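中古サーバーの内部清掃とメモリー増設前の点検

Hevow 作業室の手引き 整備編
最終更新 2019年12月21日

自宅の棚や作業場の隅でファイルサーバーとして使っている中古機は、数年に一度、ふたを開けて内部を点検したい。本稿では、ラック型筐体の清掃、メモリースロットの確認、CPU周辺の点検を扱う。CPUの交換と電源ユニットの分解は対象外とする。

対象機

手順は Drundari の中古ラック機を基準に書いた。Bekcombe の縦置き機でも大筋は同じだが、ふたの固定方法と内部の横桟の有無が異なる。機種ごとの分解図がある場合はそちらを優先する。

用意するもの

プラスドライバー(2番)。軸の長いものがあると横桟のねじに届きやすい。
静電気防止リストバンドと接地線。
帯電防止仕様の刷毛。毛の短いものと長いものを1本ずつ。
手動のブロワー。エアダスター缶でもよいが、缶は必ず立てて使う。
不織布のワイパー。ティッシュペーパーは繊維が残る。
イソプロピルアルコール。濃度は容器の表示で確認する。
ねじを分ける小皿。仕切り付きの薬ケースで代用できる。
手元灯。斜めから当てられるもの。

電源を切ってから

OSを通常の手順で終了し、電源コードをすべて抜く。冗長電源の機種はコードが2本ある。片方だけ抜いた状態では待機電力が残り、基板には電圧がかかったままになる。

コードを抜いたあと、前面の電源ボタンを10秒押し続け、そのまま数分置く。直前まで動いていた機械はヒートシンクの温度が下がるまで待つ。リストバンドの接地線は、塗装のない筐体金属部に挟む。塗装面や樹脂部では導通がとれない。

ふたを外す前に背面の配線を撮影しておくと、戻すときに迷わない。LANケーブルは差し込み口の番号を書いた紙テープを巻いてから抜く。

ふたと風洞の取り外し

ふたは後方にずらしてから持ち上げる形式が多い。動かないときはロックの外し忘れを疑い、こじらない。次に風洞(樹脂製の導風カバー)を真上に引き上げる。風洞の下にファンの配線が通っている機種では、先に配線を溝から外しておく。

外した部品は作業台の左から順に並べる。取り付けは右端から逆順に行う。単純な方法だが、部品の付け忘れはかなり減る。

横桟まわりのほこり

筐体の左右を渡す金属の横桟は、上面にほこりがたまりやすく、ふたを閉じたままでは手が届かない。メモリースロットの真上や隣を通っている場合、先に基板を清掃すると、あとで横桟から落ちたほこりがスロットに入る。清掃は上から下、横桟から基板の順とする。

横桟は乾いた不織布で一方向に拭く。往復させるとほこりが縁から落ちる。折り返しの縁は布を細く折って差し込む。固着した汚れには布の側にアルコールを少量含ませる。筐体内で液体を直接吹き付けてはならない。

折り曲げ加工の縁は切り口が鋭いことがある。薄手の作業手袋を使うか、縁に沿って指を滑らせないようにする。

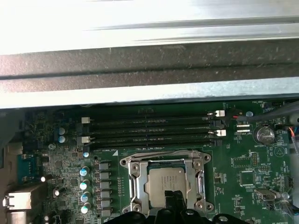

横桟の下に並ぶ空きメモリースロット4本とCPUソケット。

スロットの確認

空きスロットは、ほこりが入っていないかを斜めからの光で見る。真上から照らすと溝の奥は影になりにくい反面、端子に付いた細い繊維を見落としやすい。ブロワーは溝の長手方向に沿って吹き、端から端へ追い出す。刷毛の毛先を溝に差し込むと、抜けた毛が中に残ることがあるので避ける。

綿棒も溝には使わない。端子に繊維が引っかかり、先端を曲げる原因になる。溝の外側だけなら、短毛の刷毛で軽く払う程度は差し支えない。

両端のラッチは、一つずつ開閉して動きを確かめる。途中で引っかかるものは、根元に異物がないかを見る。潤滑剤は塗らない。欠けたラッチのあるスロットは使用を見合わせ、記録に残す。

ラッチの色分けは、チャネルや装着順を示す目印として使われることが多い。ただし意味はメーカーごとに異なる。白から先に挿す機種もあれば、黒が先の機種もあるため、色だけで順番を決めず、ふたの裏の配置図か説明書の装着表と照合する。

基板の印字を読む

スロットの近くには、どのCPUに属するかを示す文字が印刷されていることがある。写真の基板では、いちばん下のスロットの下に「DIMMS_CPU」とあり、その脇に白い小さな三角印がある。CPUを2基載せる機種では、CPUを装着していない側に属するスロットにメモリーを挿しても認識されない場合がある。増設後に容量が半分しか表示されないときは、故障を疑う前に所属を確認する。

印字が読みにくいときは、表面のほこりを刷毛で払ってから光の角度を変える。アルコールで強くこすると文字が薄くなる基板がある。読み取った文字は紙に写し、スロットの略図と一緒にふたの内側の袋に入れておく。

CPUソケットの点検

ソケットの固定枠は、点検の範囲では開けない。見る箇所は、枠を留めるねじの頭、左右のレバーのかかり、枠の周囲の異物である。レバーが所定の爪に収まっていれば触れずに済ませる。ねじの増し締めも行わない。締め付けの強さは機種ごとに指定があり、手の感覚では合わせられない。

ヒートシンクを外した場合は、再装着の前に古い熱伝導グリスを除去する。不織布にアルコールを含ませ、外周から中心に向けて拭き取る。中心から外へ拭くと、グリスが枠の内側へ押し出される。布は面を替えながら使い、色が付かなくなったら乾いた面で仕上げる。

ヒートスプレッダー表面の刻印は型番の確認に使える。文字が薄いことが多いので、グリスを拭いたあと、斜めから光を当てて書き写す。新しいグリスを塗ると次に外すまで読めない。

グリスは中央に少量を置き、ヒートシンクを垂直に下ろして押し広げる。ねじは対角の順に、数回に分けて締める。Atallah の小型注射器入りは先端が細く、量を調整しやすい。開封後は先端を拭き、キャップを締めて立てて保管する。

電源回路のあたり

ソケットの脇には、四角いインダクターと円筒形のコンデンサーが並んでいることが多い。コンデンサーは頭部が平らであるか、根元に液の跡がないかを見る。頭部がふくらんだものが一つでもあれば通電を中止する。隣り合うものと高さを比べると、わずかな変形にも気付きやすい。

部品を指で押して確かめることはしない。刷毛は部品の列に沿って動かし、列を横切らせない。ファンを吹くときは羽根を軽く押さえて回転を止める。

メモリーの装着

モジュールの切り欠きとスロットの突起を合わせ、両端を均等に押す。ラッチが起き上がって止まれば装着できている。片側だけ浮いた状態で通電しない。モジュールは縁を持ち、金色の端子に触れない。

横桟がスロットに近い機種では、指を入れる角度が限られる。桟に近い側のスロットから先に挿すと、あとの作業が楽になる。桟が外せる構造であれば外したほうが早い。

組み戻しと起動

小皿にねじが残っていないことを確かめ、風洞、ふたの順に戻す。風洞の縁がメモリーの上端に当たっていないかを横から見る。電源コードを接続し、初回は画面をつないで起動する。メモリー増設後の初回起動は、容量の検査で表示が出るまで数分かかることがある。途中で電源を切らない。

当作業室の機械では、清掃前のCPU温度が待機時41度、清掃後が34度であった。室温と負荷で変わるため、比較するときは条件をそろえる。温度が以前より上がった場合は、風洞の浮きとヒートシンクの締め方を見直す。

作業の間隔

床置きの場合は半年、棚の上段に置く場合は一年を目安とする。当作業室では6月に前面の吸気口だけを掃除し、ふたを開ける作業は年末に行っている。ペットのいる部屋や木工をする部屋では間隔を詰める。

記録用紙に書く項目

作業日、機種名、清掃した箇所
メモリーの容量と装着位置
使わないスロットの有無と理由
清掃前後の温度と室温
交換した部品、次回確認する部品

関連する手引き
ラックレールの注油と水平出し
ケースファンの異音の聞き分け
使わないメモリーの保管袋と乾燥剤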